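Can a robot learn to tidy up?

Every few weeks a video goes round of a robot folding a shirt or putting the shopping away. The music is cheerful and the robot never drops anything. You might think that by the time you are grown up you will never have to tidy your room again. I wouldn't throw away your laundry basket yet.

This page is about a smaller sort of robot project, the kind people build at home or in a shared workshop with borrowed tools and not very much money. The group at Prullau have been working on theirs since November. They meet on a Tuesday evening, they argue a lot about screws, and they would like to teach a robot arm to clear a table.

Why clearing a table is hard

You can clear a table without thinking. You see a bottle, you know it is a bottle, and your hand already knows how wide to open. You also know that a full bottle is heavier than an empty one, and that if you squeeze a soft packet too hard something will probably come out of it.

A robot knows none of this. It has a camera, which gives it a lot of coloured dots, and it has motors, which turn when they are told to. Somebody has to join the two together. In the old days people did it by writing long lists of rules. Open the jaws. Move down. Close the jaws. That works well in a factory, where the same part turns up in the same place all day long. It works badly in a home, where somebody has left a coat on everything.

Learning by copying

So the Prullau group are trying another way, called learning from demonstration. It means showing the robot what to do, over and over, until it can copy.

First you build a gripper that a person can hold. It has two jaws, like a big pair of tongs, and a camera fixed on it that looks out past the jaws. You pick things up with it while the camera records. Later a computer goes through the recordings and tries to work out which movement goes with which view. If all goes well, a robot arm with the same kind of jaws can then use what the computer has worked out.

The jaws need something grippy on the inside. Hard plastic is slippery, and a smooth bottle will slide straight out of it. Try picking up a wet bar of soap with two rulers and you will see the trouble. Damir Petkov, who made the group's first set of jaws, calls them "the skating rink". The second set has pads.

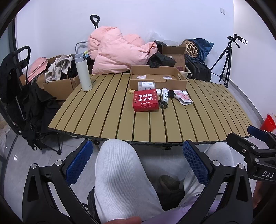

Despina Dimitriou says the tables people practise on are still far too easy. She wants to see the gripper tried on a wet sponge, a bag of marbles and one single sock, and until then she won't believe a word about robots doing housework.

She has a point. Boxes and bottles have sides, and sides are good to grip. A coiled cable is worse, as it changes shape when you lift it. A puffy jacket is worse still. Where do you even take hold of a jacket? You would go for the collar, but that is because you know what a collar is.

How many goes does it take?

The group have recorded 1137 goes so far. A go is one try at picking up one thing and putting it down somewhere else. That sounds like plenty, and it took them a great many evenings, but think how many things you had picked up before your second birthday. Nobody wrote it down, and it was surely a lot more than that.

They tested what the computer had learned on a small arm they named Zwane. They gave it 16 tries at lifting a box. It managed 2. On the others it closed its jaws on air, or pushed the box along, or stopped and did nothing at all. Damir was pleased with the 2. I was thinking about the other 14.

It may get better. More recordings often help, and so do better ones, taken in different rooms with different lights and different mess. But when someone tells you a robot can tidy a house, these are fair things to ask:

How many times did it try before the bit they filmed?
Had it seen those very same objects before?
Was a person steering it from somewhere else?
Was the video speeded up?

If they won't answer, that tells you something too.

Try it yourself

You need two wooden rulers, some rubber bands and a friend. Hold one ruler in each hand and use them as jaws. Pick up a box, then a pencil, then a sock. Now wind rubber bands round the ends of the rulers and do it all again. Which things got easier?

Then close one eye and have another go. Many robots have only one camera on the hand, and judging how far away something is gets much trickier like that. Your friend can keep score. Swap over when you get cross with it, and put the sock back where you found it.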